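Home > Forums > Furniture & Finishes > Softwood tables
Ask | Browse | Unanswered | My posts | Sign in

Tags: pine, tabletop, cup rings, finish

Light rings on a pine plank table, and which finish to use afterward

Arturo Caruso

I bought a pine table secondhand in June from a shop in Zitdale. The top is made of long planks with plenty of knots in it. The seller said it had been waxed but could not say with what, and he didn't know how long ago.

We use it for breakfast and for the kids' drawing. There are now several pale rings on it from cups, and one darker ring where a mug sat overnight. The pale ones feel smooth. The dark one feels slightly rough if I run a fingernail over it. One of the knots near the end has also started to feel sticky when the sun comes in.

I would like to get the rings out, then put something on the top that will stand up to cups without everyone having to remember a coaster. I don't want it to turn orange. I own a random orbit sander but I'm not very good with it. What order should I do this in, and do I have to take the whole top back to bare wood?

Rodrigues

Just sand it. Pine is soft so it goes quick. I did mine on a Thursday evening and had it back in the kitchen for the weekend. Used a can of Traston floor varnish left over from the hall, two coats, fine so far. Bit yellow but I don't mind that.

Sérgio Neves

The pale rings and the dark ring are different problems, so I would treat them separately.

Pale rings are usually moisture caught in the wax or finish. Try this first: lay a dry cotton cloth over the ring and pass a warm iron over it for a few seconds, no steam. Lift it, look, and do it again if the ring is fading. If that does nothing, wipe the area with mineral spirits and a clean rag, which will take the wax off. Open a window, and lay the rags out flat outside to dry before you throw them away.

The dark ring has probably gone into the wood. You can sand it a little, but don't work only on the ring or you will make a dip, and on pine you will see that dip every time the light is low. Sand along the whole plank, with the grain, and stop at the seams. If some of the mark is left after that, oxalic acid wood bleach will generally take out the rest. Wear gloves and eye protection and follow the label — it is not something to use with kids in the room.

All the wax has to come off before you put a water-based finish on, or the finish won't stick. So if you want to change to varnish, then yes, clean the whole top and sand all of it lightly. If you are happy to stay with wax you can patch it, but wax will never hold up well against wet cups.

For the sticky knot, scrape off the resin, wipe with denatured alcohol, and seal it with a thin coat of clear dewaxed shellac once it is dry.

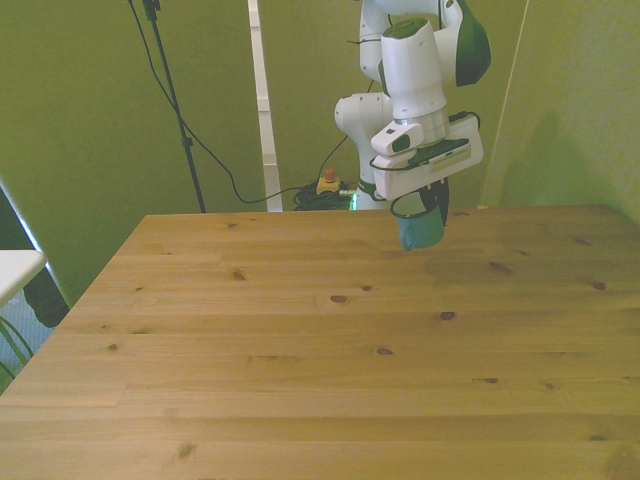
Should the knots be sanded harder than the rest of the top?

Sand them the same as the wood around them. Knots are much harder than the pine next to them, so a soft pad wears away the wood and leaves the knots standing up as small bumps. Use a firm pad and keep moving.

On color, oil-based varnish will go amber and pine goes darker by itself over the years. A water-based clear matte keeps it closest to the pale yellow you get on fresh pine. I use Skimen matte, three thin coats with a light sanding between them, and leave a week before putting anything heavy on it.

Arturo Caruso

Thanks both. The iron took out all but one of the pale rings. I'll do the dark one when the kids are at their grandmother's.

Filed under: Tables | Stain removal | Clear finishes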